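Birkton Pine Tabletop

Solid pine, smooth matte finish, ready to set on legs or trestles

We love this top. It started out as a side project for one customer who wanted a kitchen table that looked like a tree had been involved, and it has become the piece we get the most mail about. The Birkton is made from pale pine boards laid side by side and glued edge to edge, then sanded until you can slide your forearm across it without finding the joints. You can still see them, though – faint darker lines running the length of the top – and we like them that way.

Knots are the whole point here. We pick boards with plenty of them, big and small, and we don't hide them at the ends or turn them to the underside. Some come up as dark little ovals, some are just a smudge, and now and then a board has one that stretches out along the grain like a pencil mark. If you want a plain surface, our Arsenault beech top is the one to look at. If you want something to stare at over your cereal, stay on this page!

Sizes and weight

The Birkton comes in three sizes, all of them the same thickness:

Small, seats two. Good for a nook or as a desk.
Medium, seats four. The one most people order.
Large, seats 6, or 7 if somebody takes a stool at the corner.

The large top is a two-person lift, and please do find the second person before the delivery truck pulls up. We send it flat, wrapped in blankets and cardboard, with the underside marked so you know which way to turn it.

Finish

Every top gets Tiser hard oil, two coats on the face and one underneath. It dries matte, with only a soft sheen when the light comes in low, and it leaves the wood a warm honey-beige. Pine darkens with age. A new Birkton is quite pale, and after a summer or two near a window it will have gone a good deal deeper. Move your fruit bowl and your placemats now and then for the first few months so it colors evenly (we forgot on our own shop table and there was a very clear square on it for a year).

You can also order the top unfinished if you'd like to oil or paint it yourself. Tick the box when you order. An unfinished top should be coated on both faces soon after it arrives.

What it goes with

The underside is drilled for Gromton steel legs, which screw straight in with the inserts we supply. It also sits nicely on a pair of trestles, and plenty of people drop it onto an old base they already have. Use slotted brackets if you do that – solid pine moves across its width from season to season, and it needs room to do so. A top that's screwed down tight will crack sooner or later.

Living with it

Pine is soft. A dropped fork will leave a mark, a child with a ballpoint will leave several, and chair arms pushed up hard against the edge will dent it. We think it wears beautifully, but you should know before you buy. Writing on a single sheet of paper can press through too, so put a magazine underneath.

For everyday cleaning, a damp cloth and a drop of dish soap are plenty. Wipe along the grain and dry it afterward. Bowls and plates can go straight on the wood. Hot pans can't, so keep a trivet handy.

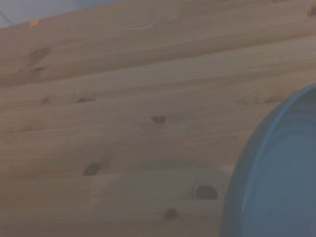 Rings and small dents come out more easily than people expect. For a ring, rub lightly along the grain with 300 grit paper, wipe off the dust and work in a little oil with a rag. For a dent, lay a damp cotton cloth over it and touch it with a warm iron for a few seconds at a time. The fibers swell back up, and once it's dry you can oil the spot. Spread used oil rags out flat to dry, outdoors if possible, as they can heat up and catch fire when they're balled up.

We suggest one fresh coat of oil a year. July is our favorite time for it, with the windows open and everyone eating outside anyway.

Questions we get

Can I choose my own boards?
Yes, if you come to the shop. We usually have a few finished tops standing against the wall and you're welcome to go through them all. For mail orders, write "more knots" or "fewer knots" in the notes and we'll do our best.

Will the boards match?
They'll be close, but each one has its own shade and figure. Some lean a little pink, some a little yellow.

Do the knots fall out?
Loose ones get filled and sanded flush before oiling. If one ever works free later, send us a note and we'll mail you a filler stick.

Can I cut it down?
Go ahead. Use a fine blade, tape the cut line, and oil the fresh edge the same day.

Price and delivery

Medium top, oiled: $900. Prices for the other sizes show when you pick one from the menu. Legs and trestles are sold separately. Tops are made to order and take 6 weeks, and we'll write to set a delivery day once yours has had its last coat.

Page updated November 2019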